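Two Arms and a Laundry Stack: Benvinda Amaral on the Tenus Build

Wednesday, September 14, 2022

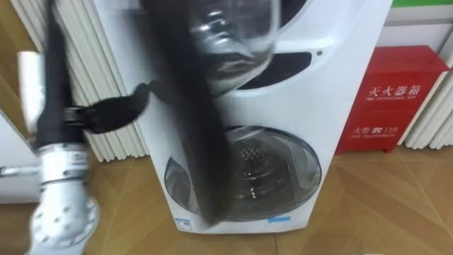 Benvinda Amaral had set herself one task for the summer: a pair of arms that could open a front-loading door, clear the drum and shut the door again. She works on the build, which she calls Tenus, in the Buckley shared workshop, where she rents a bench and a share of the floor.

"The door is the hard part," she said. "People ask about the cloth. Cloth forgives you. A hinged door wants the hand to travel on an arc, and if your arc is off by a little, the arm starts fighting the hinge."

Her first controller treated the door as a list of fixed points. It worked for as long as the base stayed where it was. She then let the arm go slack along one direction and hold stiff along the others, so that the hinge sets the path. The change took 13 evenings, most of them spent on the wrist.

The wrist had its own trouble. The original gear set, a Fleltico unit bought secondhand, had enough play that the fingertips wandered when the arm changed direction. Amaral swapped it for a tighter one and remade the mounting plate twice. "The first plate was fine on paper," she said. "I had measured the bolt circle from the wrong face."

Stacked machines add a problem of reach. The upper door and the lower door ask for very different elbow positions, and one arm can easily end up in the other's way. Her planner now gives each arm a region and a turn. An arm may enter the other's region only when that one is parked. It costs time -- some 30 seconds on a full cycle -- and she has no plan to win it back yet.

She logs every run. The count stood at 3769 when we spoke, short bench tests included. Motor current turned out to be the most useful column. "A latch has a shape in the current," she said. "You see it climb, then drop. I trust that more than I trust the camera on glossy white plastic."

Speed remains limited in software. With no load the arms will move much faster than she allows near the doors, and she keeps the stop button on a long cord at her own side of the bench.

Next comes a softer fingertip, cast from a Geltedow silicone that she has tried in 22 mixes so far. After that she wants to look at the lint filter. "It slides straight out," she said. "No arc. I am looking forward to that."

14 shares
6 comments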